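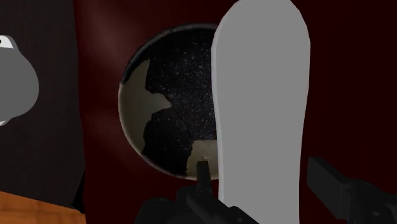

Fig. 1. Rendered simulation: black gripper at a tall gray slab, round disc against the wall behind it.

Work and Technology, Week 4
Handout for the 6th May lecture
The robot at the packing bench: who does what afterward

Bring this to the seminar. The case packet has the shift sheets and the sales brochure. You need both, and you should read the shift sheets first. Most people do it the other way around and then spend the hour arguing with the brochure.

1. The case

Morelli runs a returns depot outside Rurnosen. Goods come back from customers, mostly housewares: plates, mirrors, cutting boards, wall clocks, lamps. People at benches take each thing out of its box, look it over, decide whether it can be sold again, and either repack it or send it to scrap. The depot bought two robot arms from a supplier called Brelus in November. The product is sold under the name Jumon. Each arm takes an item out of an opened box and sets it on a tray for a person to inspect.

Read that last sentence again. The arm does not inspect and it does not decide. It does not open the box or close it either. The brochure says the system "automates returns handling." What it automates is one movement in the middle of returns handling, and the rest of the job had to be rearranged so that this movement could be done by a machine.

This is the main point of the lecture. When a firm says a job has been automated, ask for the list of tasks in the job, in order, and put a mark next to the ones the machine does. Then ask who does the others, and whether any new ones have appeared at the bottom of the list.

2. What the simulation tells you and what it leaves out

Much of the development work for a system like this is done in rendered scenes such as Fig. 1. There are good reasons for it. Simulated plates don't break. A simulated arm can try the same grasp all night without anyone standing by, and the walls, lighting and objects can be swapped out between attempts. One thing overlapping another, as the slab overlaps the disc in the figure, is the kind of arrangement you would want a system to cope with, and it is cheap to produce on a screen.

I have no quarrel with any of that. My quarrel is with the step from there to the brochure. Brelus quotes a figure of 1000 simulated picks without a drop. It is printed in large type. A smaller line on the following page says the items were "representative." Representative of what? At Morelli the goods arrive with tape on them. They arrive in bubble wrap that somebody has half taken off, or in a pillowcase, or with a leg missing. A returned mirror can be cracked behind its cardboard corners. The people at the benches know to feel for this before they lift. It takes a second and it isn't written in any procedure, so it wasn't in the list of tasks the supplier was given.

A simulation contains what somebody thought to put in it. In a workplace, the person deciding what goes in is seldom the person who has been doing the work. Keep that in mind when we get to consultation in Section 5.

3. What changed on the floor

The following comes from the shift sheets and from interviews done for this course.

Before the arms, each bench was one person's job from start to finish. You opened the box, you judged the goods, you repacked. Workers complained about the pace and about their backs. Several also said they liked finishing a thing they had started.

After the arms, the two robot benches were split into stations. One person opens boxes and strips off the packaging so the gripper can get at what is inside. The arm lifts. A second person inspects from the tray. Repacking moved to a separate table. The opener's work got shorter in cycle and harder on the wrists. The inspector's work got cleaner, and the inspectors are the ones who appear in the company newsletter saying how pleased they are. Nobody should be surprised that a firm asks the station with the stool.

A new task turned up as well. The floor calls it "clearing." When the arm stops with an item half out of the box, or can't settle on a grip, it waits and a light comes on. Someone walks over, frees the item, presses the reset and walks back. On a bad shift this happens up to 40 times per arm. Clearing has no job code. It is done by whoever is nearest, usually the opener, whose own count goes down while they do it.

Look at how the sheets record this. A cleared item is entered as a robot pick. The person's time is entered as idle. I would like you to sit with that for a minute before the seminar. The productivity figures Morelli shows to visitors are built from these sheets.

4. Three claims, looked at one at a time

Claim one: the robot takes over the dull and heavy part. Partly true. The arm does lift, and for awkward flat things out of deep boxes that is a real relief. Two of the older workers said so without being prompted and I believe them. But the dullest job on the floor is now opening boxes for the arm, and it didn't exist as a full-time job before. Heavy items are above the arm's limit and still go to the manual benches.

Claim two: no one lost their job. True as far as the sheets go. Nobody was let go. The depot did stop replacing people who left, and temp hours were cut after the holiday season. Whether that has anything to do with the arms is hard to say, since the depot's volume dropped in the same months. Be careful here in both directions. Students who dislike automation tend to blame the arms for every missing shift, and managers tend to credit every missing shift to the market. The evidence we have supports neither.

Claim three: workers are being upskilled. Weak. The training consisted of a morning session on safety zones and the reset button. Faults beyond a reset go to Brelus by phone. The contract doesn't let depot staff change the settings, so a worker who can see exactly why the gripper keeps missing a certain shape of lid can't do a thing about it except write it on the whiteboard. The whiteboard was full when I visited. I asked who reads it and got different answers.

5. Consultation

There was a meeting before the purchase. Attendance was good. Workers were shown a video and asked for questions. The questions, which are in the packet, are better than anything in the business case: who covers the bench when the arm is down, does the light count against us, can we stop it ourselves. The written replies came after the order had been signed.

The textbook chapter treats consultation as something that either happened or didn't. Please be more demanding. A useful test is to find one thing in the final setup that is different because a worker said something. At Morelli I could find one. The stop button was moved to the opener's side of the bench. It was a good change, and it came from somebody who had reached across a moving belt for a living.

6. Terms to know

Task and job. A job is a bundle of tasks. Machines take tasks. Firms then decide what to do with the bundle, and that decision belongs to people even when it is described as following from the machine.

Residual work. Whatever is left over for humans once the machine's part has been settled. Notice the order in which those two things get designed.

Exception handling. Clearing, in our case. Ask whether it is counted, paid and rested from.

Tacit knowledge. Feeling the mirror for a crack before you lift it.

Sim-to-real gap. The difference between how a system performs in a rendered scene and how it performs on the floor. Engineers use the term for technical differences such as friction and lighting. I use it a little more broadly, and I will admit that some of them find this annoying.

7. For the seminar

Take one shift sheet from the packet and redo it with a separate column for clearing. Use the light log to fill it in. The times won't match up perfectly because the clock on the second arm ran slow for part of the winter. Write down how you dealt with the mismatch.

Then write a page on what you would want to know before the depot orders more arms. "More data" will not be accepted as an answer. Say which data, who would collect it, and during whose shift.

The chapter on pace and monitoring moves to next week. The scan in the course folder is missing its last page, and the library copy is on reserve at the front desk.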